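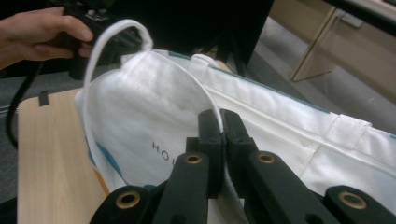
Quatre mois avec un shampoing solide

Accueil Carnet Salle de bains Cuisine À propos Contact

Accueil > Salle de bains > Cheveux

Publié le 21 février 2026

J'ai arrêté le shampoing en flacon à la fin de l'été. Je n'avais pas de grande raison. Le flacon était vide, la pharmacie du quartier fermée, et il y avait dans un tiroir un pain de shampoing que Joelle Hattar m'avait rapporté de Skomham. Il était encore dans son papier. Je l'ai utilisé le soir même et je n'ai pas racheté de flacon depuis.

Le pain en question vient d'une petite savonnerie, Tannous, qui en fait 3 sortes : cheveux secs, cheveux gras, cuir chevelu sensible. J'avais celle pour cheveux secs. Mes cheveux sont fins, mi-longs, plutôt gras à la racine et secs aux pointes, donc ce n'était pas le bon choix, mais je l'ai fini quand même.

Les deux premières semaines n'ont pas été agréables. Les cheveux étaient lourds, un peu cireux au toucher, surtout derrière la tête. Le peigne laissait un dépôt blanchâtre entre les dents. J'ai cru que je rinçais mal et j'ai rincé plus longtemps, sans différence. C'est Rania Saab, qui me coupe les cheveux depuis des années, qui m'a demandé si l'eau était calcaire chez moi. Elle l'est, la bouilloire en témoigne. Elle m'a expliqué que les pains fabriqués par saponification, donc de vrais savons, réagissent avec le calcaire, et que d'autres pains sont faits avec des tensioactifs doux et ne posent pas ce problème. Sur l'emballage, il faut chercher « sodium cocoyl isethionate » ou un nom du même genre. Si la liste commence par « sodium olivate » ou « sodium cocoate », c'est un savon.

Le mien était un savon. J'ai continué avec un rinçage au vinaigre de cidre, une cuillère à soupe dans un litre d'eau froide, versé sur la longueur et rincé rapidement. L'odeur part en séchant. Le dépôt a nettement diminué au bout de trois ou quatre lavages, et les pointes se démêlaient mieux.

Le deuxième pain

En novembre j'ai acheté autre chose, un pain sans savon de chez Jarkton, pour cheveux normaux à gras. La différence se sent au premier lavage. Il mousse tout de suite et se rince comme un shampoing ordinaire, sans vinaigre. Le parfum est à la menthe et au romarin, assez fort dans la douche, presque absent ensuite. Je le frotte entre les mains et j'applique la mousse, au lieu de passer le pain directement sur la tête. On en consomme moins et on emmêle moins les longueurs.

Il pesait 80 grammes au départ et il m'en reste un morceau de la taille d'une noix. Je me lave les cheveux deux fois par semaine. Un flacon me durait à peu près deux mois, donc j'y gagne un peu, même si le pain coûte plus cher à l'achat.

Le séchage

Un pain qui trempe dans l'eau fond en quelques jours. J'ai perdu presque un tiers du premier comme ça, dans une coupelle en céramique sans trous. J'ai ensuite essayé un petit sac en sisal, pendu au robinet. Il sèche bien, mais le sac devient raide et accroche les cheveux qui restent dessus. Maintenant j'ai un porte-savon en bois à lattes, posé sur le rebord de la fenêtre, loin du jet. Le bois a noirci sur un coin. Je le ponce de temps en temps.

Pour les voyages, je laisse sécher le pain une journée avant de le mettre dans une boîte en métal. J'ai oublié de le faire à Noël et j'ai dû le décoller avec un couteau. Je mets désormais un bout de papier sulfurisé au fond.

Ce que je n'ai pas réussi à remplacer

L'après-shampoing solide ne me convient pas. J'en ai testé un, le Prorero, qui a la texture d'une bougie. Il faut le chauffer longtemps entre les mains, et sur cheveux fins il graisse la racine dès qu'on s'en approche. Ursina Leitner, qui a les cheveux épais et frisés, en est très contente, alors je lui ai donné le reste. De mon côté je garde un après-shampoing en tube, une noisette sur les pointes, une fois par semaine.

Je n'ai pas non plus trouvé de solution pour les jours de piscine. Le pain doux n'enlève pas bien le chlore et je fais deux lavages de suite, ce qui dessèche. Wondimu Yimer, qui nage dans le même couloir que moi, se mouille les cheveux à l'eau claire avant d'entrer dans le bassin et met un peu d'huile d'amande sous le bonnet. Je fais pareil depuis janvier. Les cheveux sont moins rêches en sortant, mais le bonnet glisse.

Le prochain pain sera celui pour cuir chevelu sensible, toujours chez Jarkton. J'ai des démangeaisons en fin d'hiver, chaque année, quel que soit le produit, et le chauffage y est sûrement pour quelque chose. Je compléterai cette page en mai, quand j'aurai eu le temps de l'user.

Recevez les nouveaux billets par courriel, une fois par mois. Votre adresse n'est transmise à personne. S'inscrire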